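Journal > 2020 > Equipment money

March 16, 2020

Third evening on the budget sheet and I trust it less than I did on the first. Jadwiga Kubiak wants two more hand-held grippers from Brirnus before the quote runs out. I said one. She said one is what we have now, and look how that goes. Fair, but I'd like to see what we have now used properly before we go shopping.

The quote itself is a slippery thing. The grippers are priced nicely enough, then you turn the page and there are finger pads sold apart, a case, and 300 a year for Retura, the software, which Favo gives away with theirs. Or says it does. I wrote to Favo in November and got a brochure back. I have a drawer of brochures. 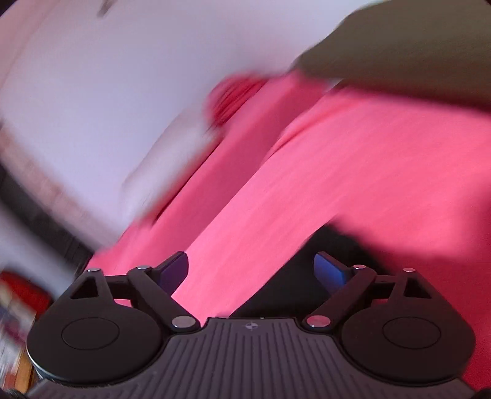 Gripper over the pink fabric, pads open.

Cloth is where the money question sits for me. Everyone's sales sheet shows a block being picked up. A block! Folds and creases are another matter, and I won't sign for eight of anything on the strength of a block. Jadwiga thinks the practice will pay for itself in better recordings. Maybe – but she also thought that about the Nimri arm, and I'm still carrying that on the sheet.

So for now: one gripper, three spare sets of pads, no case. Retura goes in pencil. Ask Brirnus whether the blue pads can be bought singly, and whether the yearly fee starts at order or at delivery. Ask again about returns, in writing this time.

Moved the rest to next year's column. She won't like it.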